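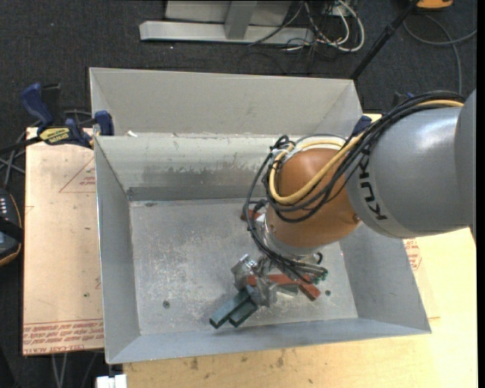 Budget notes: what the picking cell will cost us next
Print this page | E-mail to a friend
Search newsletter Go
26/02/2020

By the Automation Desk

The second-year equipment plan went upstairs in January and came back with fewer lines than it left with. We kept the bin-picking cell. We lost the conveyor, which was described in the margin as "aspirational."

For anyone who has only seen the cell through the window, the arm is a KUKA and it takes blocks out of a metal bin. The arm is paid for. What the plan covers is everything attached to it, under it or trailing off it, and this is where the money goes to hide.

Start with the gripper. Schouten quoted 4,000 dollars for a replacement with swappable fingers and a delivery time of 44 working days. Grarnetti came in lower, then added an adapter plate, a cable kit and something called a commissioning touch, at which point they were no longer lower. We are going with Schouten, and ordering the spare fingers now so they don't have to be begged for in the fall.

Next, the bin. We are holding it in place with bar clamps, and the bar clamps have never submitted an invoice. A proper fixture from Carketti is 1,469 dollars, bolted to its own base plate. The request was approved on the second try, after the word "fixture" was changed to "safety fixture." Finance is welcome to visit and tug on it.

The floor of the bin has picked up plenty of scratches, so we asked for a liner as well. Brutum sells a cut-to-size sheet for 324 dollars. Deferred to next year – the bin will have to go on looking like that.

Cables and hoses got their own line for the first time. Last year they came out of "miscellaneous," which ran dry in a hurry and had to be topped up from the furniture budget. If your group is still waiting on chairs, we are sorry, and the hoses are very nice.

Two requests for the rest of you. If you want time on the cell, put it in the shared calendar before you order parts for it. And if you are planning a purchase over the card limit, send us the quote with shipping included. We have now been surprised by freight on three separate orders and would like to be surprised by something else.

Print this page | E-mail to a friend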